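January 27, 2019

So I've been a branch manager for 11 months now, and a couple of you asked how I ended up here when I used to swear I'd never manage anybody. Fair question! I started at Clerkside on the rental counter, handing out keys and apologizing for the coffee, and I figured I'd stay one summer. Then Naledi Engelbrecht, my first boss, put me on the trainee list without asking me. I was mad for a day and then I passed the first module.

The training itself was a lot of spreadsheets and a lot of phone calls. I did 171 customer callbacks in my second month (I kept a tally in my notebook) and by the end I could hear in the first few words whether someone wanted a refund or just wanted to talk. 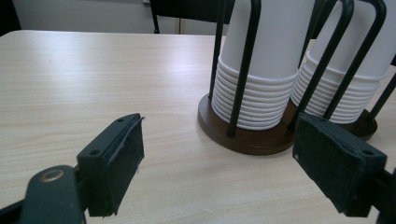
Do you need a business degree to get into a trainee program like this?
Most of the people in my group didn't have one. I studied geography, and Tshepo Tshabalala came straight from a bakery.

Moving to the Pevbridge branch was the hard part. I knew the work but I didn't know the people, and for the first few weeks I tried to do everything myself – schedules, late returns, the lot. Xinyi Li finally told me I was rewriting her rosters for no reason. She was right, and I stopped, mostly.

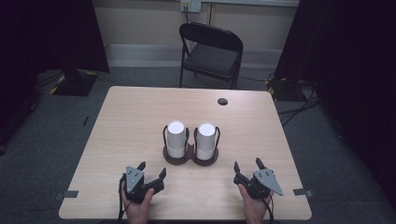
Two white cups, side by side in their holder.

The other thing I had to learn was how to give feedback. I used to save it all up for the review in April, which is a terrible plan. Now I say it the same day, in a normal voice, and then we go back to work. Sibusiso Khumalo runs the branch across the river and he writes his down first so he doesn't ramble. I tried that and rambled from my notes.

Money, since somebody will ask: the jump from trainee to assistant was small, and I got a one-time 1,000 dollars when I moved branches. Most of it went on a couch.

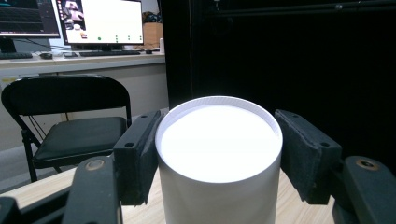 White cylinder, from a little above.

Next up for me is hiring. I have two spots to fill and I've never run an interview from that side of the table, so Yolandi Mkhize is going to sit in on the first few. If you have a favorite interview question, leave it in the comments, I need some good ones!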